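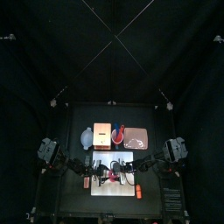
Jarmila Kubíček says that a row is the worst way to keep kitchen things, and that she would sooner have the whole lot in one deep drawer and rummage. We put her remark first in our report as it started more talk in our group than anything we had read, and I still haven't quite made up my mind about it.

Our project is called Clulovier, and it looks at the small things that live on a kitchen worktop and never seem to get a proper home. We asked 26 households to tell us where they keep their bowls, boxes and cups, and which ones they would miss if they were moved. The replies were lovely to read (one ran on for pages, mostly on the subject of egg cups), and nearly everybody had one thing they wanted within reach at all times.

For our own table we chose a pale oval bowl with a little handle at each end, a light wooden box, and some rounder things to go beside them. I had hoped for more colour, but the red and pink pieces do cheer it up.
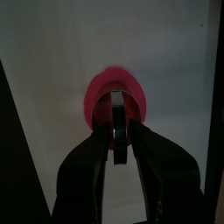

Where should small round containers go if the worktop is shallow?

At the front, with the taller things behind them. Most of our households who had tried it both ways preferred this, and so did we.

Lino Pace drew up the first layout with the bowl set lengthwise and the box next to it, and we argued happily over whether round things ought to be grouped by size or by use. I was for use, and I lost. A second layout, which we named Orkik for no good reason, spaced everything out more widely. It looked calmer on paper, though it asks for a good deal more worktop than a rented kitchen usually has. 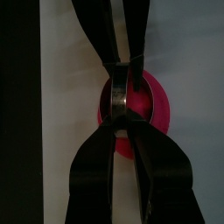
What we would change

We began sending out questions in March and should have begun sooner. We would also ask people about washing up, which came up in reply after reply without our having a single question on it. And I would like a paler mat next time, though Lino is fond of the dark one and says it makes the bowl stand out.
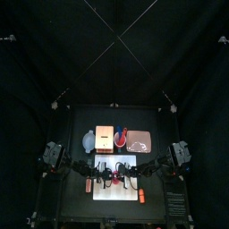
Fig. 4. The work table with its dark mat, black fabric on the walls around it.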